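Call for Participants: Tabletop Clearing and Wiping Study

Mimico Project, Cirnix
Location: Jafarzadeh Building, Wanow
Contact: Thulani Van der Merwe, study coordinator

Summary

Cirnix is recruiting adults for a paid study of how people clear, wipe and restock a small table. The work covers ordinary household items: fruit, baskets, bags, tongs, cases, sponges. Each participant attends three sessions and receives $300 on completion of the third. No professional cleaning experience is required. Sessions start in July.

Background

Mimico studies short tidying tasks, meaning tasks that one person can finish at one table without walking to another room. Written instructions for such tasks are usually poor. "Clear the table and wipe it down" does not say whether the basket is lifted with the fruit still in it, whether a dirty item is cleaned before or after the surface under it, or where the sponge goes when the job is done. Two competent people given that sentence will do different things, and both will consider the instruction followed.

The study collects the order in which people choose to work, and the wording they use when they have to pass that order on to someone else. The results will be used to write a set of 99 task cards. Each card gives a starting layout, a finished layout and a list of steps in plain English.

The booth

All layouts are set in a compact booth with a white tabletop and three papered walls. The wallpaper is a winter pattern of branches, pinecones and bullfinches. Storage is on the walls: a slotted metal basket at the back and a narrow wire mesh basket on the left. Participants are asked to treat both as available storage unless the card says otherwise.

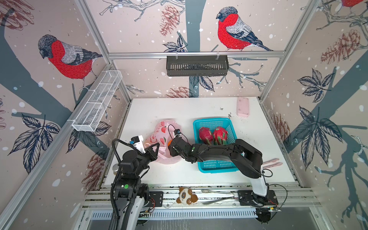 Booth layout with fruit basket, sponge, tongs and crumbs on the tabletop.

A layout of this type contains three separate jobs, and participants will be asked to deal with them in whatever order they prefer. The fruit has to end up in a stated place. The crumbs and smudges have to come off the surface. The remaining items – the sponge, the tongs, the printed plastic bag – have to be put away or thrown out. In the pilot, most disagreement was over the bag. Some people folded it and kept it, others treated it as trash, and a few used it to collect the crumbs first. The cards do not yet settle the question, and participants' reasons will be recorded.

What participants do

Session A: Sorting and clearing. You work through a series of layouts at a standard table. For each one you receive a photo of the starting layout and a one-line goal. You clear the table, then state aloud which item you moved first and which you moved last. You may set the table up again and repeat the layout if you change your mind about the order. The second attempt does not replace the first; both are kept.

Session B: Surface and item cleaning. This session deals with dirt. Some layouts have loose debris only, some have smears, and some have dirt on the items as well as on the table. You will be shown photos and asked to mark what you consider dirty, what you consider worn, and what you would leave alone. You then carry out a cleaning task at the table with a sponge, a dry cloth and a small brush.

Session C: Writing steps. You write instructions for layouts you have already worked on. Another participant follows your text without talking to you. You then see the result and revise your text once.

Sessions A and B may be booked in either order. Session C is always last.

Notes on Session B

The sorting of dirt from wear is the slowest part of the study, and applicants should be comfortable with close visual work. A white tabletop shows scratches, grey streaks, specks and smeared residue at the same time. A sponge will deal with some of these and not with others. Participants must decide which is which from the photo, before they touch the table, and write the decision down.

The same applies to the items. The pale pink case used in one layout has dark marks on its lid, on a table that also needs wiping. Participants are asked to state whether they would clean the case first, wipe the table around it, or move it off the table and come back to it. They are also asked what they would do about anything small near the wall, such as a screw or a pin: pick it up before wiping, or wipe it up with the crumbs.

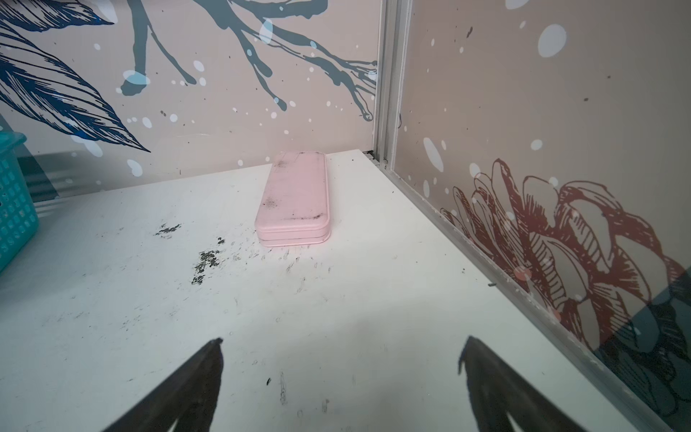 Who can apply

Applicants must:

Be 18 or older.
Be able to stand at a table for most of a session, or use the adjustable stool provided.
Be able to lift and place light household items with at least one hand.
Read and write everyday English. Spelling is not scored.
Be able to attend all three sessions in person.

Applicants must not have taken part in the Mimico pilot. People who work for Cirnix, or who share a household with someone who does, are not eligible.

Fresh fruit is handled in some layouts. Tell us in advance about any fruit allergy, latex allergy or skin condition that is made worse by dish soap. In most cases a different set of layouts can be assigned. Unscented soap is available on request.

Left-handed applicants are encouraged to apply. The pilot group was almost entirely right-handed, and the layouts with tongs at the right edge of the table need to be checked with people who would reach for them from the other side.

Payment and terms

Payment is $300 for the complete set of three sessions, paid by check or bank transfer after Session C. If a participant withdraws early, completed sessions are paid at an equal share of the total. A session canceled by the study is paid as if it had been completed. Parking at the Jafarzadeh Building is free after check-in; give the license plate number to the front desk.

Data

The following are kept: your written steps, your marked-up photos, the recorded order of moves, and audio of your spoken answers. Audio is transcribed and then deleted. Your name is stored apart from your answers and is used only for payment and scheduling. Written steps may be edited and included in the task cards without credit. If you do not want your wording used on a card, say so on the consent form. Payment is not affected.

You may withdraw your material at any time before the cards go to layout. After that point, individual contributions can no longer be separated from the combined text.

What to bring

Photo ID for the first session.
Reading glasses, if you use them.
Closed shoes. The floor near the sink can be slippery.

Aprons, gloves and all cleaning supplies are provided. Do not bring your own cleaning products. Rings and bracelets should be removed before Session B and can be kept in a locker.

How to apply

Send a short email to the study coordinator, Thulani Van der Merwe, with the subject line "Tabletop study". Include the following:

Your name and a phone number.
Your preferred times: morning, afternoon or evening.
Whether you are left-handed, right-handed or neither in particular.
Any allergies relevant to the items listed above.
A written answer to this question, in no more than a few sentences: A basket with two pieces of fruit stands in the middle of a table with crumbs on it. How do you clean the table, and where is the basket when you finish?

There is no correct answer to the question. It is used to place applicants in groups, so that people with similar habits are not all paired together in Session C. Applications without an answer will be returned once with a reminder and then closed.

Scheduling replies go out every Monday. Applicants who are not placed in the first round stay on the list for the second unless they ask to be removed. Questions about access to the building, seating or session times can be sent to the same contact.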